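The Verach Velodrome smells of floor polish and hot chips, and if you've ever raced there you'll know that's enough to make your stomach turn over before you've even got your shoes on.

I was 154th in the Werden Series standings that August, out of 175, and I'd only got into the pursuit because the woman ahead of me on the reserve list had gone and got a real job. My coach rang with the news while I was cleaning out the chook shed. I said yes before she'd finished, then stood there with the hose running over my boots thinking, oh no.

So there I was, up on the rollers at ten in the morning, next to a rider from Team Sonduletti whose bike cost more than my ute. She had a mechanic. She had a second mechanic who seemed to be there to hold things for the first one. I had a Roman, the old steel one in faded colour, with my dad's electrical tape still on the bars – he'd done the wrapping himself and it went the wrong way on the left side, and I'd never had the heart to redo it.

"Nice bike," she said.

I couldn't tell if she meant it, so I said thanks and pedalled harder. 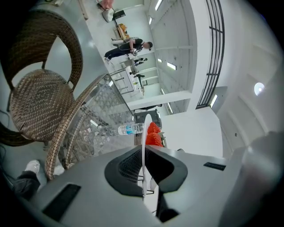

Something red, held beside a thin white finger.

They put us on opposite sides of the track, her in the home straight and me in the back. The starter's gate grabbed my wheel and I looked down at the black line and tried to remember a single thing I'd been told. Go out easy. Don't look across. Breathe, you galah. My coach was standing at the edge of the apron in her enormous puffer jacket with the lap board under one arm, looking like she was waiting for a tram.

Then the beeps, and I went out like a mad thing, of course.

The first kilometre was the best I've ever ridden. I was flying! I came round the banking and my coach was walking up the line, up and up, further than she'd ever walked for me, and I could hear the crowd (all right, it was mostly the under-15s and their parents, but they were loud). For 2 laps I honestly believed I might catch a Sonduletti rider on my dad's bike.

And then my legs went. It was like somebody had pulled the plug out of a bath. Coach started walking back the other way, one slow step each lap, and by the bell she was nearly in the car park.

I lost by 4 seconds. I rolled round and round afterwards because I didn't trust myself to stop, and when I finally grabbed the rail the Sonduletti girl was already there, hanging off it, grey in the face.

"You scared the life out of me," she said, once she could talk. Then she pointed at my bars. "Who did your tape?"

"My dad."

"Left side's backwards."

"Yeah," I said. "I know."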